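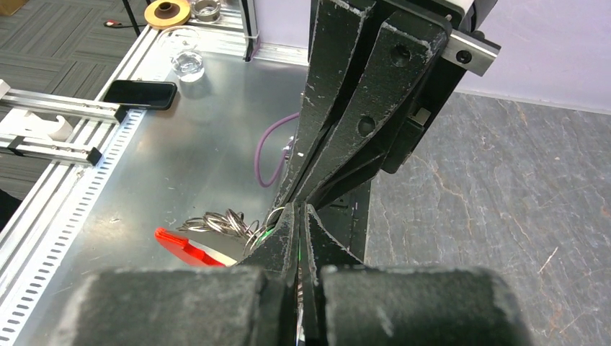 3 min read

Iron glaze, second batch. Picking up from the page with the coffee ring on it.

Mixed fresh this time and didn't stretch what was left in the bucket. The old batch had settled into a hard cake and I never trusted the water content after we broke it up. New one is the Pladari recipe as written, except the red iron oxide is 134 g to the bucket, up a little on last time. Sieved twice through 80 mesh. The first pass left a lot of brown grit on the screen and I pushed it through with the rib. The second pass went through clean.

Test tiles are all from the Kimell stoneware, bisqued with the last load of mugs. I made 11 of them and scored a line across each one so we can see how the glaze breaks over an edge. One, two and three dips, the count scratched on the back. A few have the ash wash on the top third. The ash is from Alois's stove, washed and dried, and I don't know what wood he has been burning.

Dip was a slow three count. Three coats is too thick, I can tell that now. It cracked while drying on two of the tiles and I rubbed the cracks down with a finger. They will probably crawl there.

Loaded the small kiln, middle and top shelves. Wash on the shelves looks tired but I left it. Cones front and back. Slow start, then 150 an hour up to red heat, then full. Peak set for 1143 C with a short hold.
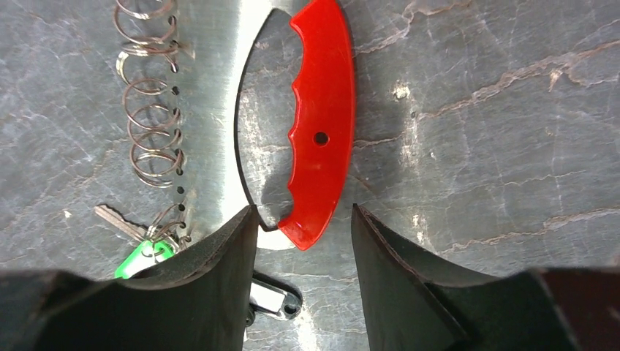

Dilwyn Vaughan
January

Opened the kiln at 9:40. Still warm enough to want gloves on the top shelf.

Back cone is down flat and the front one is only bent, so the front is running cooler than the back again. Angus thinks it's the door seal. I think the bottom front element is going. Either one would explain the mugs we had trouble with before the holidays.

Tiles:

One dip: thin and dry, brown, more like a stain than a glaze. Not useful on a pot but might do for the outside of a planter.

Two dips: what we were after. Dark brown on the flat, rust where it breaks over the scored line. Smooth to the fingernail. The ones from the front of the shelf are duller.

Three dips: both of the cracked ones crawled, as Angus expected. The others went nearly black and ran down to the foot. One stuck to the shelf and took a flake of wash off with it.

Ash on top: pale streaks with some green in them. Good at two dips, a mess at three. Want to try this on something upright and taller before anybody puts it on a bowl.

Shelf needs scraping and a fresh coat of wash before the next load. Please don't flip it over and use the other side, it has a bow in it already.

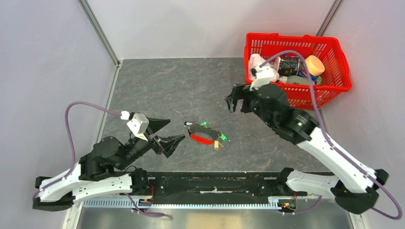 Posted by Angus Semple, 4:15 pm

Checked the elements with the meter. Bottom front reads higher than the rest, so Dilwyn is right and I'm wrong about the seal. Thaddäus says the supplier in Prorkmont still winds that size. He's going to phone them and ask how long it takes.

Scraped the shelf and put on two thin coats of wash. Leave it alone until it's dry.

Wrote the two dip result on the lid of the bucket. Also scratched out the old recipe on the wall card, as Kilian was still mixing from it. For the next firing I'd put the tiles at the back only and keep the front for bisque, until the element is changed. If someone has a tall offcut cylinder, save it for the ash test.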